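Sumora students put grippers to work on box packing

5th June

The robotics club at Sumora Technical School wrapped up its spring build with a packing challenge, and what a lively afternoon it was! Three teams of students had been working on the same problem since November: how to get ordinary household things into a cardboard box with two grippers, without squashing or dropping any of them.

It sounds easy until you try it. Boxes and blocks are one thing, but the club wanted items with odd shapes, slippery sides and soft parts, the kind of stuff that rolls off when you set it down. The students picked the items themselves -- mostly by emptying kitchen drawers at home -- and voted on the final list of 12.

Each team had seven minutes per run and three runs in all. Points were given for items in the box, with some taken away for drops. Team Inix went first and put up a strong score right away. Team Brandness lost ground early with a slow first run, then came back with the best single run of the day, and the noise in the room was terrific.
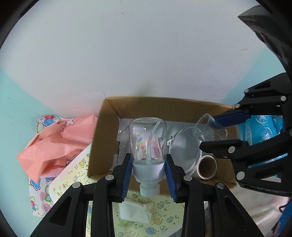

Clear plastic was the hardest material on the list by a long way. Cups and bottles are light and smooth, and a pad that closes a little too far will bend a thin cup out of shape. Several students spent weeks on grip pressure alone, and they could tell you all about it (and did, happily, to anyone who stopped at the table).

Team Schmieder took first place in the end with steady runs and only one drop. The judges also gave a special mention to Inix for its notebook, which covers every change the team made, including the ones that made things worse.

The club starts up again in the fall and is open to all grades. No experience is needed. Sign-up sheets are outside the shop room.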